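Covley Institute for Automation / Visitors / Open Day / Frequently Asked Questions

Open Day: Frequently Asked Questions

Page last revised July 22, 2018

The Institute opens its robotics laboratory to the public twice a year, in March and again in the fall. The answers below apply to both dates unless stated otherwise.

Who may attend?
The Open Day is open to all residents of Covley and Gavville and to visitors from farther away. Children under the age of 7 are welcome in the exhibition hall but are not admitted to the laboratory floor.

Is there a charge for admission?
Admission is free. A ticket is required for the laboratory demonstrations and may be reserved through the Visitor Office or collected at the front desk on the day.

How do I reach the Institute?
The main entrance is on Valcárcel Avenue. Visitor parking is located behind the building and is reached from the side street. Visitors who need a space close to the door should notify the Visitor Office in advance.

What will be demonstrated?
The principal demonstration is bin picking. A robot arm reaches into an open metal bin holding items of different shapes and colors, among them pipe fittings and toy-like plastic pieces, and uses a gripper to handle them. Staff will explain how the task is set up and will take questions between runs. The exhibition hall also presents student projects and a display prepared by our partner institute in Zulturitz.

Which robot is used?
The arm in the bin-picking demonstration is made by KUKA. Inquiries about its technical data should be directed to the manufacturer.

How long does a demonstration last?
Please allow one half hour, including questions. Groups are called by ticket number. Latecomers will be placed in the next group if space permits.

May visitors operate the robot?
No. The arm is operated by trained staff only. Visitors must remain behind the floor line at all times, including when the arm is at rest, and must not hand objects to the operator or place anything in the bin.

Is photography permitted?
Photography for personal use is permitted without flash. Tripods are not allowed on the laboratory floor. Members of the press should write to Kirsten Marchand, Visitor Office, before the event.

May schools bring a class?
Yes. Each class must be accompanied by at least two adults. Requests should be sent to Rhodri Morgan, Education Programs, and should state the grade level and any access needs. Classes are received in the morning.

What happens if a demonstration is canceled?
Tickets for a canceled demonstration are valid for any later group on the same day. Changes to the schedule are posted at the front desk.
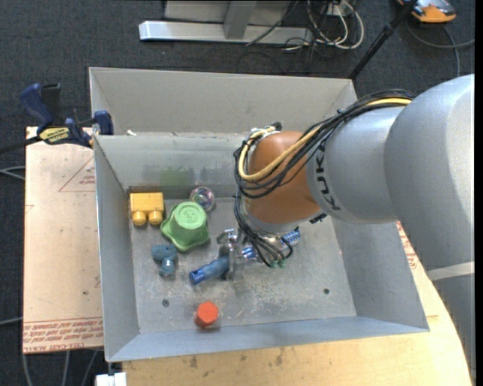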